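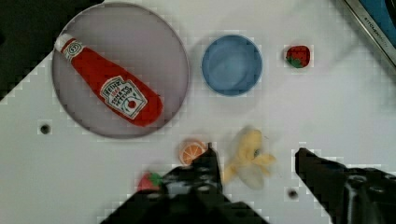
Pruter open day, kitchen table demo: who else went?

gantry_mike
Posted Mar 4, 2020
I went to the Pruter open day in Lemholm. They had the kitchen table demo going in room 319, with toy food and real dishes. Groups went in for 40 minutes. The first part is a talk, then you stand at the table and watch the arm work. I got there early and ended up going through with two groups.

The staff call out a task, the arm tries it, and somebody writes down the result. There is no music or big screen. If you went to the Ditisitz show last year, it's a lot less polished than that, and I liked it more.

lowtorque
I was in one of the afternoon groups. I thought the talk was too long. Half the people in my group had kids with them and the kids wanted to see the arm. It would have been better to run it first and talk after. 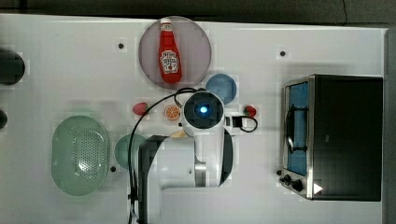 Do you need to sign up ahead of time to see the demo?
You put your name on the sheet at the front desk when you arrive, and they call your group when it's time.

gantry_mike
I should add that the sheet filled up by noon. They took 300 people over the whole day and stopped there.

benchvise77
I don't see the point of toy food. A plush banana squashes when you grab it and a real one bruises. If they want to show a robot that can help in a kitchen they should use what's in a kitchen.

lowtorque
The ketchup bottle is a regular Heinz shape. And they have to set the same things out all day long. You'd go through a crate of strawberries by lunch.

benchvise77
Fine, but then tell people that. My neighbor came home thinking it could make dinner.

gantry_mike
They did say it in my group. The guide said it was a pick and place demo and that it doesn't cook anything. What I wanted to know was how it handles soft things next to hard things, so I stayed on the side by the toaster oven and watched the fingers.

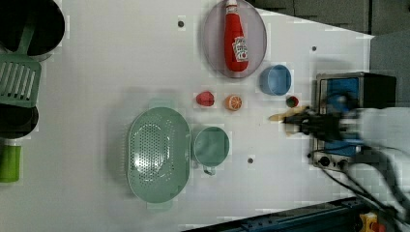 The other thing I watched for was speed. It moves faster between objects than I expected and then slows way down to close. I asked if that was a setting and the guide said yes, they keep it slow at the end on purpose when there are visitors. It dropped 2 things in the time I was there. Both times they put the item back and ran it again without any fuss.

oilcan_annex
Is this the same software Majumder had on their stand? It sounds like the same routine.

gantry_mike
I asked and was told no. I didn't get more than that.

oilcan_annex
OK, thanks. I have one from the other side of the table, in case anybody wants to see the layout.

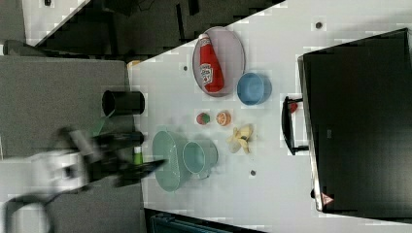 Ketchup bottle, orange half, banana, colander and mug on the white table.

lowtorque
Good, that's close to how it was laid out for us. Was parking as bad for you as it was for me? I ended up leaving the car behind the bus depot and walking.

oilcan_annex
I took the bus. It stops right at the gate.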